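Grosima Users Board > Grippers and end effectors > Faults

Gripper snaps shut after e-stop reset, no command sent

dockside_teg
Joined October, posts: 41

OK need ideas fast, we're supposed to be running again by second shift. Arm with a Gagnon two finger gripper on a Prukitz controller, picking small parts out of trays. Trays sit in or next to a blue bin. Has been fine for months.

Now: hit the e-stop, release, reset, and when power comes back to the tool the fingers close. All the way, full speed. Nothing in the program tells them to. Width readout says 41 mm the whole time, even with them shut. I had my hand in the tray clearing a part when it did it the second time. Glove got pinched, finger is ok, bit sore. Yes I know.

Tried so far: power cycle, reseated the wrist connector, reloaded the last good config. Does it about every 20 resets so it's a pain to catch.

palletjack_ron

Stop using it. Seriously. Lock it out, tag it, THEN ask the forum. Hand in the tray after a reset is how people lose fingertips.

dockside_teg

It's locked out now. That's why I have time to type lol

mirror_image

Sounds like the encoder lost its zero. If width is frozen at 41 then the controller thinks it's open, goes to "restore last position", drives til it hits something. Post some views of the fingers? Want to see wear, and how wide they go.

dockside_teg

Here's what I've got off the wrist cam.

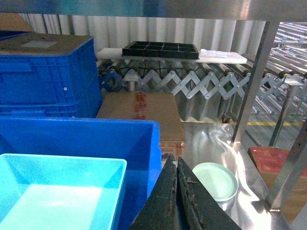
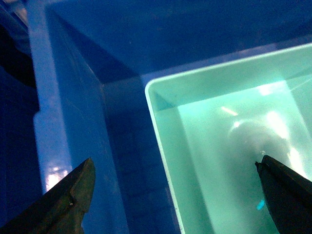
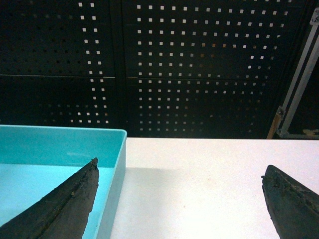

Wrist cam. Fingers are in all three, nearly together in the first and wide open in the other two.

mirror_image

ok those fingers are tired. Scuffed on the left and scratched up on the right in the first one, and the last one has the edges looking frayed on both. What coating is that? If it's shedding, crumbs get down in the slide.

dockside_teg

Not sure on the coating, came with it. Fingers have never been changed as far as I can find, Aitana would know.

palletjack_ron

Worn pads don't make a gripper close by itself. You're chasing cosmetics. This is a safety wiring question, why does the tool have power to move before somebody presses start?

mirror_image

Never said it makes it close. I said debris in the slide. Slide binds, encoder slips, zero is gone. Then the restore does the rest. Both can be true Ron

palletjack_ron

Fine but fix the restore first. There is a setting under tool startup, "resume last grip". Should be OFF. Ours shipped with it on and I've complained to Dresilano support twice about it.

bin_picker_200

Going to disagree with both of you. Look at the middle one, all that glare in the tray and the part is just a gray blob. If vision is calling a grasp on a reflection and the command is sat in the queue when you stop, it fires on reset. We had that with shiny trays. Steel table in the first one is the same story, white streaks all over.

mirror_image

Queue gets flushed on e-stop

bin_picker_200

Supposed to. Did you check the version? Ours didnt.

dockside_teg

Vision was off the second time it happened. I'm 100 percent on that, I'd pulled it to clear the part. So not a queued grasp from vision, at least not that one. Checking the version anyway.

And Ron, resume last grip was ON. Don't know who set it.

a_tejada
Jul 17, 2023

Hi, Aitana Tejada, I do controls on the same line as Tegwen. I set it, or left it, sorry. It was on for a test where we didn't want the part dropped on a stop. Should have gone back off.

Pulled the fingers off with the air and power locked out. Black crumbs packed in the slide on the right side, and the encoder coupling screw turned by hand. So mirror_image gets that one I think.

palletjack_ron

And what about tool power before start? Coupling and setting both fixed, it's still live on reset. Next loose screw does it again.

a_tejada

Agreed, looking at moving it behind the start button. Needs a safety relay we don't have in the cabinet. Until it's in the arm stays locked out.

dockside_teg

so no second shift then. great

Update, new fingers on, coupling tightened with threadlocker, resume OFF. Aitana's relay is ordered. Plan is 200 resets with a foam block in the gripper and everybody outside the fence before we even talk about running parts. Will post the width log.

bin_picker_200

still say check your version

dockside_teg

its the old one. Updating before the reset test

mirror_image

Don't do the update and the test in one go or you wont know which fixed it. Run some resets on the old version first, then update, then go again.

palletjack_ron

Disagree, nothing to learn from running a version with a known problem. Update it. And get that finger looked at Tegwen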